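Alhassan Rooms – Frequently Asked Questions

Staying with us

Is this a hotel?
No. A hotel has a lobby, a person in a blazer and a bowl of mints. We rent furnished rooms by the month, and you get a key, a mailbox and a sheet of paper about the trash. If you need a room for one night, there are fine places out by the highway that would love to hear from you.

How long do I have to stay?
The shortest stay is two months. The longest so far belongs to a man who came for a summer job and now has opinions about the hallway paint. Leases roll over month to month after the first term unless one of us says otherwise in writing.

What comes with the room?
A bed, a dresser, heat, water, and internet that is good enough for video calls if your neighbor isn't downloading something enormous. Sheets and towels are yours to bring. We used to supply them and learned more about people than we wanted to.
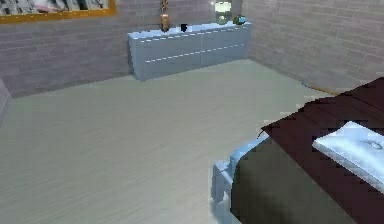

Dresser against the back wall.

Can I bring my own furniture?
A desk, a chair, a lamp, sure. Anything that takes two people to carry, ask first. The stairs turn sharply at the landing, and the landing always wins. We don't store our furniture while you use yours, so please don't ask us to take away the bed to make room for a better bed.

Can I hang things on the brick?
You can lean things against it. You can use the removable hooks, which will hold for a week and then let go at three in the morning. Drilling is out. We will find the hole, even behind a poster, and especially behind a poster.

Money

How do I pay rent?
Through Doseteo, the payment site we use. You'll get a login by email before you move in. It sends a reminder before rent is due, another when it's due, and a third in a tone we did not write and can't seem to change. Paper checks are also fine. Cash is not, however crisp.

How much is the deposit?
$1000, held until you leave. You get it back within the time allowed by your lease, minus the cost of anything broken. Ordinary wear is free. "Ordinary" does not cover candle wax in the carpet of the shared lounge, which we mention for historical reasons.

What happens if I pay late?
There's a grace period of three days. After that the fee is $100. If you know you'll be late, write to Kobina Amegashie in the office beforehand. He is much easier to deal with before the due date than after it.

Do you raise the rent?
Once a year, in August, if we raise it at all. You'll get a letter. The letter says we value you as a resident, and then it gives the number.

Bathrooms and laundry

Do I have to share a bathroom?
Depends on the room. The listing says "private bath" or "shared bath," and it means it. If you have a shared one, the cleaning rota is taped inside the door. It is binding in the way that all rotas are binding.
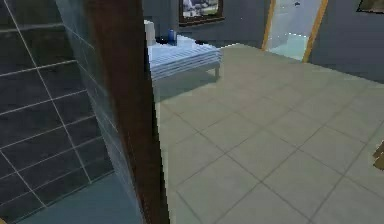
Gray tile to the left of the door frame.

The drain is slow. Is that an emergency?
It is a nuisance. Send it through Gredix, our repair request form, and pick "plumbing." Water coming through a ceiling is an emergency, and for that you should call the number on your key tag – please don't fill out a form first. One tenant did, very thoroughly, with attachments.

Where is the laundry?
In the basement, past the bikes. The machines run on the Wurora app, so you will need a phone with some charge in it. The app tells you when your load is done. It tells everyone else nothing, so go and get your clothes.

What are the laundry hours?
7 a.m. to 10 p.m. The spin cycle can be felt on the first floor, and the first floor has asked us to put this in bold. This page doesn't do bold.

Can I have guests overnight?
Yes, within reason. Reason runs out after a week. If your guest starts getting mail here, we would like to talk about adding a name to the lease.

What about pets?
Fish are fine. Cats by agreement, with an extra form. Dogs we have to refuse, with real sadness, on account of the walls being less thick than they look.

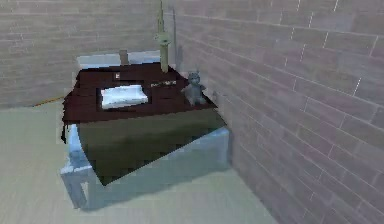 Moving out

How much notice do I give?
One full month, by email. Telling Kobina on the stairs doesn't count, though he'll be nice about it.

Do I need to clean?
Yes. Wipe the dresser drawers, sweep under the bed and empty your shelf in the fridge. Half a jar of mustard is not a gift to the next person.

I left something behind. Do you still have it?
Probably. We keep things in the office closet for two months. Chargers go into a box with all the other chargers, and you're welcome to come by and try to identify yours.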